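Tedstead Community Center
Annual Premises Inspection – Checklist with Comments
Period: August 2023
Inspected by: Rosemarie Rieger, Facilities Safety
Accompanied by: Anselmo Olmedo, Site Manager
Copy to: Lertchai Kaewsai, Phromma Property Services

Key: S = satisfactory. A = action required. M = monitor until next inspection. N/A = not applicable.

Section A. Exits and escape routes

A1. Main entrance doors open fully and without a key from the inside – S

A2. Rear exit clear on both sides – A
Folding chairs were stacked inside the door at the time of the inspection and were moved at once. Chair storage is to remain in the side closet. Staff closing the building are to check this door and initial the evening sheet.

A3. Exit signs lit – S
The sign above the stairwell was replaced in January and is working.

A4. Stair handrails firm – M
Slight movement in the lower bracket on the left side going down. Tightened during the visit. To be looked at again by Phromma Property Services.

A5. Assembly point sign in place and readable – A
The sign is faded. Replacement to be ordered by the site manager.

Section B. Fire equipment

B1. Extinguishers in place, pins and seals intact – S

B2. Extinguisher tags current – A
The tag on the kitchen unit is missing. The service record shows that the unit was serviced with the others. Contractor to supply a new tag.

B3. Smoke alarms tested – S
All sounded on test. The alarm in the upper corridor is hard to reach from the floor and a test pole should be kept on site.

B4. Fire doors close fully under their own weight – A
Room 4 does not latch. The closer arm needs adjustment. Wedges were found in use at Room 2 and have been removed. Users are reminded that a fire door may not be held open by any object, including furniture.

B5. Evacuation drill held and recorded – S
Drill led by Chanida Panyasiri. Record seen. The time taken to clear the upper floor should be entered on the form, as that box was left blank.

Section C. Electrical

C1. Panel accessible and labeled – M
Labels are handwritten and two circuits share the same name. Relabel when the electrician is next on site.

C2. Cords and plugs free from visible damage – A
The cord on the floor polisher is worn near the plug. Taken out of use and tagged.

C3. Power strips not linked together – S

C4. Portable heaters – N/A
None are held. The building rules do not allow them.

Section D. Kitchen and restrooms

D1. Hot water at safe temperature – S

D2. Floor surfaces sound – M
A seam is lifting by the kitchen sink. Taped for now. A permanent repair has been quoted at $2,000 together with the corridor work in Section F, and approval is pending.

D3. Cleaning products locked away and in original containers – S

D4. First aid kit complete – A
Burn dressings are out of date. Eyewash is in date.

Section E. Furniture and room fittings

E1. Tables stable, with no sharp edges or splinters – S
Wooden tops were checked by hand along the edges and underneath. Wipe with a damp cloth only; the stronger spray supplied by Flaltden is for kitchen steel and is not to be used on wood.

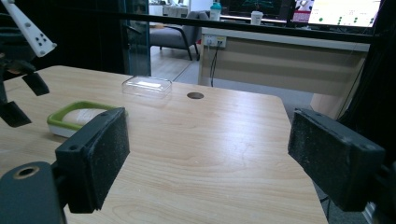

Item E1 – wooden tabletop, pale finish.

E2. Folding table locks engage – A
One Gundance table has a lock that slips. Withdrawn from use. Do not return it to the rack until the part has been fitted.

E3. Shelving fixed to walls – S

E4. Window restrictors on upper floor – M
All present. Two are stiff and should be oiled.

Section F. General

F1. Corridor lighting – A
Two fittings near the office flicker. Included in the quote noted at D2.

F2. Outside steps and ramp – S
Moss has been cleared from the ramp. Repeat before winter.

F3. Accident book kept and reviewed – S
Reviewed with Fongchan Sombatkul. Entries are complete and signed.

Follow-up
Items A2, B4 and E2 are to be confirmed in writing by the site manager within 13 days. All other action items are to be closed before the next annual inspection, or sooner where the comment says so.

Signed: R. Rieger
Received: A. Olmedo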